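Why Is the Path Made of Dirt?

Paths, grass, and the slow war between them

You have walked on a lot of paths in your life and probably looked hard at none of them. That's fair. A path is mostly a thing you use to get to something better, like lunch. But a dirt path is busy, and if you crouch down next to one for a few minutes (check for bikes first) you can catch it at work.

How a path gets started

Some paths are planned. A person with a clipboard draws a line on a map, other people dig out the grass, and a truck dumps soil and gravel along the line. Other paths start because one kid cut across a lawn to save eleven steps, and then everybody else saw the flat grass and did the same.

Either way, feet do the rest. When you step on soil, you squeeze it. Good garden soil is full of tiny gaps, a bit like a slice of bread, and the gaps hold air and water. Roots need both. Step on the bread enough times and you get something closer to a cracker. Grass seeds land on the cracker, can't push a root in, and give up.

Scientists call this squeezing "compaction." You can call it squashing. The dirt doesn't care.

At Pukasari, the park where our nature club meets, the main path is wide and dark brown, with grass on both sides and little bits of gravel all through it. It bends a bit to the right before it reaches a pale, sandy-colored track that runs across the far end. We spent a whole February morning on it, and several parents asked when we would get to the nature. 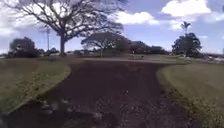 Mwangi Kinyua wrote in to say that the grass always wins in the end. Leave any path alone, he says, and in a few summers you won't find it without a shovel, so perhaps we should be explaining why the dirt is still there at all.

Well, yes. Thank you, Mwangi. That was going to be the next part.

Why the dirt is still there at all

Grass is sneaky. Many kinds of grass can spread sideways, sending out stems that creep along the top of the ground or just under it. Every so often one of those stems puts down roots and starts a new tuft. The edge of a path is where you can see this going on. If the edge is clean and smooth, something is keeping the grass back. If there are tufts and clumps out on the dirt, the grass has sent scouts.

What stops them is you. Every shoe that comes down on a baby tuft is bad news for the tuft. On our morning at Pukasari we kept a tally, and 311 feet went by. (Dogs count as four. There was an argument about the three-legged one, and that is how we ended up with an odd number.)

So a path is a sort of tie. The grass pushes in from the sides, the feet push back in the middle, and the edge is wherever they have agreed to stop for now.

What are all the little stones doing?

Gravel has a job. Plain soil turns to mud when it rains, and mud goes home on your shoes and then onto the carpet, where it gets discussed. Small stones mixed into the soil lock together and give water some gaps to drain through.

Stones also travel. Rain running across a path picks up the smallest grains first, because they are easy to carry, and leaves the heavier pebbles behind. That is one way you can get a scatter of pebbles sitting on top with no one having put them there. Feet kick them around too, and so do bike tires. And so do children who have been asked not to.

Why is the path darker than the grass?

Soil gets much of its dark color from old dead stuff: leaves, roots, bugs, worm leftovers. All that rots down into a dark crumbly material called humus. It is not the same as hummus, and our club has now tested this so yours doesn't have to.

Reddish soil often has iron in it. Iron rusts when it meets air and water, and rusty iron is red-brown, in the ground just as much as on an old bike chain. Water changes the color as well. Pour a little on dry dirt and the patch goes darker right away.

Who lives on the edge?

The strip right beside a path is its own small neighborhood. A mower can have trouble getting close to a bumpy edge, and most people walk in the middle. Plants that would be chopped on the lawn or flattened on the path can grow tall there. Grown-ups call them weeds. A weed is a plant that didn't ask first.

Look for leaves that are wider than grass blades. Then look under them, slowly. Beetles and spiders like the shade, and you are very large.

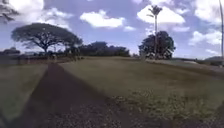
The weedy edge, lower right, with the big flat-topped tree away on the left.

Try it: the pencil test

You need a blunt pencil, a ruler, and a path you are allowed to poke.

1. Stand the pencil upright in the middle of the path and push down gently. Stop when it stops.
2. Pinch the pencil at ground level, pull it out, and measure how far it went in.
3. Do the same at the very edge.
4. Do it again out in the grass, two big steps from the path.
5. Write down all three numbers before you forget which was which.

Ours went in 2 millimeters in the middle and 31 in the grass. The edge was somewhere in between, but the person holding the notebook had wandered off to look at a beetle, so we can't tell you more than that.

If your pencil snaps, write that down too. It counts as a result.

Words to know

Compaction: soil getting squashed so the gaps close up.
Humus: dark, rotted plant and animal bits in soil. Not a dip.
Turf: short grass and the layer of roots and soil that holds it together.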